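3.2 Cable routing and gripper maintenance

The Tresilside cell comprises two arms facing a shared table covered in smooth sheeting. Each gripper is fed by an external cable, and early faults were traced to strain at the connector behind the mounting plate. The left cable was rerouted in a wide loop clear of the wrist, rejoining the arm at the ribbed joint and continuing down the housing (Figure 4). Slack is set with the wrist at full rotation and checked every 20 operating hours.

Fingertips are inspected at the same interval. A gripper that closes with an offset above 2 mm is re-zeroed using the Skoner routine, which takes around 12 minutes per arm. The sheeting is wiped down before each calibration, and lifting seams are taped flat.

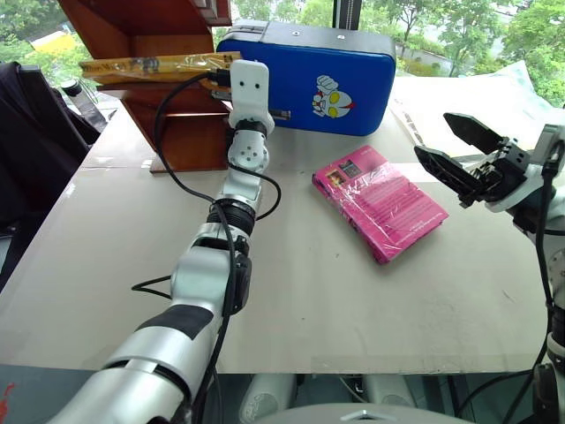

Figure 4. Left and right arms at the table, with a plastic-wrapped book between the grippers.

Areeba Ansari noted in review that a fixed slack setting may not suit colder rooms, where the cable jacket stiffens, and asked that jacket temperature be logged at each check. The log sheet now includes that field.

Contact: Zevard Robotics Group | © 2026 | Back to top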